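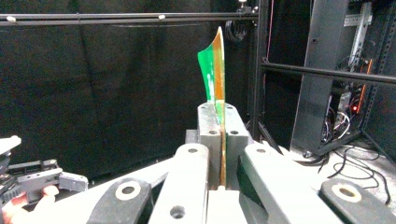
Dec 6, 2020

So I finally pulled the craft drawer all the way out of the desk and dumped it on the floor. I'd been putting it off since May, and I only started because I needed one stamp. One! I spent the whole afternoon down there on the rug with a mug of tea going cold next to me.

My rule was supposed to be keep, give away or toss, but I ended up with a fourth pile called "ooh, what is this," and that one got big fast. Anything thin and shiny goes straight into it. I have a real weakness for bright green next to orange, and I will hang on to any little curved scrap in those colors on the theory that it'll look great on a card someday (it might!).

The drawer itself is a hand-me-down, deep and a bit wobbly, and everything slides to the back when you open it. I bought a divider set from Illau, 14 pieces for 7 dollars, and they sort of fit if you leave out the two longest ones. Paper goes on the left, ribbon in the middle, and all the flat odds and ends stand up on edge on the right so I can flip through them like record sleeves. Much better than the old cookie tin.

I still have the button jar to go through, plus a bag of yarn I'm pretending not to see. If anybody has a good way to store half-used glitter, please leave it in the comments. Mine is in an envelope and the envelope is losing.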